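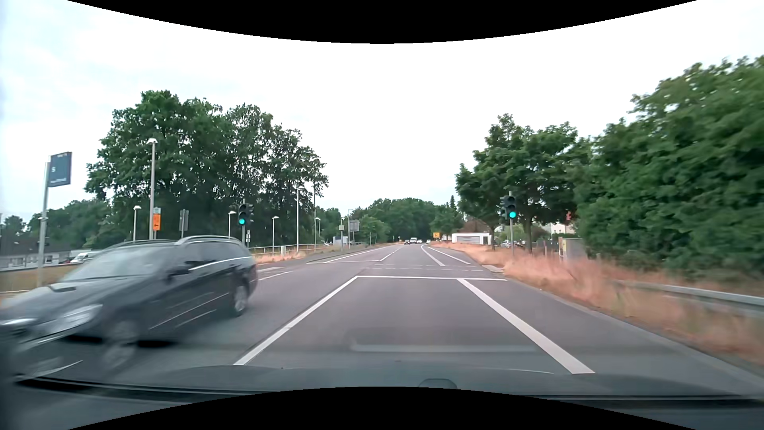
Issue 687, page 40

Driving through traffic lights on a main road

Lights outside town catch drivers out more than lights in a high street. You may have been driving for several miles at a steady speed when a set comes up, and the temptation is to hold that speed if the signal is green. The steps below are for a car on a straight main road with one lane each way. The practice route we use is the Brivville road out of Rurkham, which has 7 sets of lights between the last roundabout and the Endport turning.

Before you get there

Look well ahead. On a straight road you can often pick out the signals a long way off, but a pale, bright sky makes them harder to read, so clean the windscreen before you leave.

Check your mirrors as soon as you see the lights. You want to know how close the car behind is before you need the brake.

Ease off the accelerator. If the light has been green for as long as you have been able to see it, expect it to change.

Read the road markings. The solid line across your lane is where you stop on red. Two rows of thin broken lines beyond it mark the place where people cross. Stop before the solid line, even when the crossing is clear.

Where there is a signal on each side of the road, check both. A passing car can hide part of a pole, and a van or lorry may hide the whole signal.

At a green light

Green means you may go if the way is clear. Look at both verges for anyone walking or cycling towards the crossing, then look for a side opening and anything waiting in it. Passing traffic can block your view of an opening on the far side until the last moment.

Keep a steady position between the lines. Do not drift towards the edge when a car comes the other way.

Do not stop beyond the line. If traffic is queuing on the far side, wait behind the line until there is room for your whole car.

If it changes

Amber means stop, unless you are so close to the line that pulling up might cause a collision. Pick a point on the approach, such as a lamp post, and decide there whether you could still stop comfortably. Move the point further back in rain.

Practising

Drive the same stretch both ways, first in daylight and then at dusk. The Brivville road takes nearly 40 minutes there and back from Rurkham, and it is quietest after 7 in the evening. Learners with the Eberhard course sheet can tick off section 80 when they have done it twice without a prompt.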